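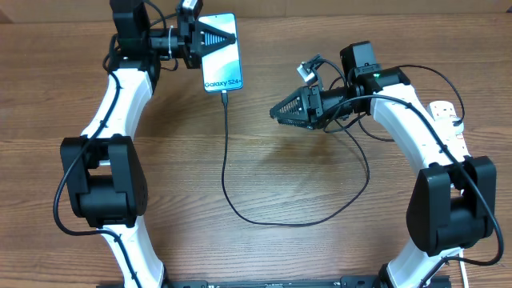
Sharing a Workbench With a Two-Arm Station: Tips for Assembly and Packing Staff

Print this page | E-mail this page

Votow has placed two-arm stations at 12 benches in the Plurnell workshop. Handling and cable work that staff once did by hand throughout a shift is now divided between the station and the person assigned to it. The following guidance applies to all bench staff.

Before starting

Clear the wood between the arms of tools, cups and paper. A phone and its charging cable need more room than one expects, as a cable left to itself will form a wide loop across the bench. Lay the cable out by hand before the first run and check that the loop does not pass under either arm.

Keep the power strip to one side, behind the reach of the arms. Plugs should be pushed fully in, and spare leads returned to the drawer.

Check the arm cables at each joint. They should have enough slack for the joint to turn. Replace missing zip ties with the narrow kind, and trim the tails short.

During the run

Hands stay outside the space between the grippers while the station is live. An open gripper is to be treated in the same way as a closed one.

If a phone is held at an angle, press stop and wait for both arms to settle. Support the phone from below before releasing the grip – never pull it by the cable.

Wipe camera lenses with a dry cloth only. Do not lean on the brackets.

Changes to duties

Staff assigned to a station now spend most of the shift on setup, inspection and faults. Bench rotation takes place every two hours, as watching a machine is tiring in its own way. No position has been withdrawn under the present arrangement. Pay grades for station duty are under review, and staff will be informed in August.

Several employees have reported less wrist strain and a quieter, more solitary day. Supervisors are asked to keep the shared morning break in place – including at benches where the work could continue without it.

Training is held each Tuesday in the Prokopenko room. Places may be booked with Haziq Latuheru, bench supervisor, extension 19.

This site uses cookies to remember your page settings. Accept | Decline

Contact Us | Copyright Votow. All rights reserved. | Back to top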